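Notas del ponente – Percepción y planificación para sutura asistida: qué hace el software entre punto y punto
Sesión técnica, 20 de agosto de 2019
Duración prevista: 30 minutos, más 5 de preguntas

Diapositiva 1. Título
Presentarse en una frase. Aclarar que la charla trata del software de Cenent: segmentación del hilo, estimación de pose de la aguja y planificador de trayectorias. La mecánica de los brazos queda fuera. Si preguntan por ella, remitir a la documentación de Pemell.

Diapositiva 2. Arquitectura
Tres procesos separados, comunicados por memoria compartida. Percepción publica máscaras y poses con marca temporal. El planificador, que llamamos Itier, consume la última pose válida y genera un segmento de trayectoria. El control ejecuta y tiene derecho de veto. Insistir en lo del veto: el control no negocia, descarta el segmento y mantiene posición.
No detenerse en el middleware. La versión de febrero usaba colas con bloqueo y producía inversiones de prioridad; se sustituyó por un búfer circular sin bloqueo y el problema desapareció de los registros.

Diapositiva 3. Datos
El conjunto anotado tiene 3.952 fotogramas. De ellos, 1.339 llevan anotación completa del hilo como curva, con orden de cruces. El resto lleva solo máscara. La anotación de cruces es lo caro: hay que decidir qué tramo pasa por encima, y dos anotadores no siempre coinciden. Donde no coinciden, el cruce se marca como indeterminado y no entra en la función de pérdida.

Diapositiva 4. Segmentación del hilo
El hilo oscuro sobre tejido claro parece un caso fácil. Lo es mientras la iluminación sea uniforme. Los dos fallos habituales son el reflejo especular, que satura el sensor y borra cualquier contraste, y la sombra del propio instrumento, que genera bordes falsos de grosor parecido al del hilo.
La máscara de saturación se calcula antes que la red y se propaga hasta el planificador. Una zona saturada se trata como desconocida. El planificador no puede atravesarla con la aguja montada, aunque el mapa de profundidad interpolado diga que hay superficie.

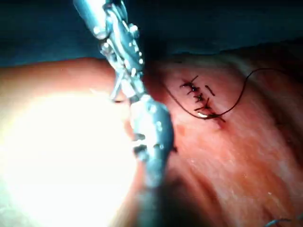 El ajuste de curva trabaja sobre el esqueleto de la máscara. Se usa una spline con penalización de curvatura y se admite un número limitado de huecos. Si el hueco supera el umbral, la curva se parte en dos y queda abierta la hipótesis de unión. Itier puede operar con hipótesis abiertas, pero no tensar: para tensar exige una curva continua desde el último punto hasta la pinza que sujeta.

Diapositiva 5. Pose de la aguja
Estimación por ajuste de arco de radio conocido. Con menos de un tercio del arco visible, la orientación queda mal condicionada y el filtro la propaga con covarianza creciente. Mostrar la gráfica de covarianza y dejarla en pantalla un momento; suele generar preguntas.
Recordar que la calibración ojo-mano se revalida al cambiar de instrumento. El procedimiento Mitsotakis-Vlachou se ejecuta sin patrón externo, con la geometría de la muñeca como referencia. Su punto débil son los reflejos en los segmentos metálicos – los remaches brillantes se confunden entre sí y hay que imponer la cadena cinemática como restricción.

Diapositiva 6. Planificación
El coste tiene términos de distancia al hilo libre, distancia al otro instrumento y desviación respecto a la normal estimada del tejido. El primero es el más delicado. Un lazo largo ocupa poco volumen y bloquea mucho espacio de configuración, sobre todo cuando queda entre la pinza y el siguiente punto de entrada.
La primera versión trataba el lazo como obstáculo rígido y devolvía «sin solución» con demasiada frecuencia. Ahora se permite contacto lateral con el hilo bajo un límite de fuerza estimada. El enganche con las mandíbulas abiertas sigue prohibido.

Diapositiva 7. Modos de fallo
Leer la tabla por columnas, no por filas. Percepción caducada: mantener posición. Veto repetido: devolver el mando al operador. Discrepancia entre curva y tensión medida: congelar Itier y registrar la ventana completa.
El reproductor de registros es la herramienta que más se usa en el equipo. Permite reinyectar las poses en el planificador con otra versión de los costes y comparar segmento a segmento.

Diapositiva 8. Pendiente
Deformación del tejido durante la tracción: hoy se corrige solo por realimentación visual. Orden de cruces en nudos apretados: sin resolver. Formato de registro: falta versionar los esquemas antes de abrir el repositorio a Pemell.

Dejar la diapositiva 2 en pantalla durante las preguntas.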